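## 4. Setting Up and Caring for the Glow Ball

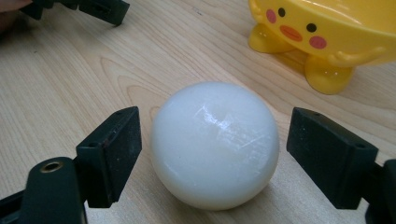

**What kind of surface should the ball sit on when it isn't in its cradle?**

Any flat, level tabletop will do, as long as it's clean and the ball has room on all sides. A soft placemat is a good idea on glass or polished stone.

This section covers the white ball from your Grekmont table lamp set: getting it ready, seating it, cleaning it, and bringing back the shine when it starts to look tired. The ball is our favorite part of the whole set, and a few minutes of care go a long way!

### 4.1 Before you start

You will need:

- the ball
- the cradle (packed in the lower tray of the box)
- the Doãn soft cloth from the accessory pouch
- a bowl of lukewarm water
- a drop of mild dish soap

Wash your hands and take off any rings. Hand cream leaves a film on the ball that shows up the moment you switch the light on.

**Note:** The ball is a shade only. There is no battery or bulb inside it, and it doesn't open. All of the light comes from the cradle.

### 4.2 First cleaning

Balls leave the factory with a little polishing dust on them, so give yours a quick wash before first use.

1. Spread a folded towel on the table.
2. Dip one corner of the cloth in the soapy water and wring it out well.
3. Hold the ball in one hand, over the towel, and wipe it in long strokes from top to bottom.
4. Turn the ball a quarter turn and repeat until you've been all the way around.
5. Wipe off the soap with a clean, damp part of the cloth.
6. Pat dry. Let the ball rest on the towel for 18 minutes before you put it near the cradle.

**Caution:** Do not put the ball in the dishwasher, in boiling water, or in the oven to dry. It softens at temperatures above 80°C and will not return to its original shape.

### 4.3 Seating the ball in the cradle

1. Place the cradle where you want the lamp to stand. Leave it unplugged for now.
2. Check that the felt ring in the cradle lies flat. If one side has lifted, press it down with your thumb and hold for a few seconds.
3. Find the fine line on the ball. Hold the ball so the line is level and in the lower half.
4. Lower the ball straight down onto the felt ring. Don't drop it in from above.
5. Turn it gently left and right until it settles. You'll feel it - there's a small, satisfying give when the ball finds its seat.
6. Plug in the cradle and switch on at the lowest setting.

Now step back and take a look from across the room. The light should spread evenly from bottom to top with no bright crescent on one side. If you do see a crescent, the ball is tilted. Switch off, lift it out, and repeat steps 3 to 5.

**Note:** In daylight the ball looks milky and a bit cool, almost gray along the bottom. Once lit, the same ball turns a lovely warm cream. Both are normal, and you don't need to adjust anything.

### 4.4 Choosing a good spot

The lamp looks great on a bare table, where the surface picks up some of the glow. Pale wood is especially nice! Dark tables give you a crisper ball with less spill around it.

Try to keep the lamp:

- away from radiators and stove tops
- out of direct sun in the afternoon, which can yellow the ball over time
- back from the edge of the table, particularly if you have a cat

A ceiling light right overhead puts a hard highlight on top of the ball and makes every mark on it stand out. Move the lamp a little to one side and most of them disappear.

### 4.5 Scuffs and fine scratches

Every ball picks up a few marks with handling. They hardly show when the lamp is lit, but if they bother you, most can be softened at home with Irov polishing cream (part 505, sold separately).

1. Wash and dry the ball as in 4.2.
2. Put a pea-sized amount of cream on a dry cloth.
3. Rub in small circles over the marked area only. Light pressure is plenty.
4. Wait until the cream turns hazy, then buff it away with a clean side of the cloth.
5. Check the ball under a bright light and repeat once if needed.

For a deeper scratch, start with a 4,000 grit pad, used wet, and then follow the steps above. Work slowly and keep the pad moving. A pad held in one place will leave a dull patch that takes far more polishing to remove than the scratch did.

**Caution:** Never use kitchen scouring powder, steel wool, nail polish remover, or glass cleaner with ammonia. Do not polish along the line in the lower half.

### 4.6 Putting the ball away

If the lamp only comes out in December, store the ball in its Derkach drawstring bag with the cord pulled snug. Keep the bag in the original box, ball on top, cradle underneath. Don't wrap the ball in newspaper, as the ink can transfer.

Before you use it again, wipe off any dust with a dry cloth and check the felt ring as in 4.3. Spare felt rings are listed in Section 7, together with replacement cords.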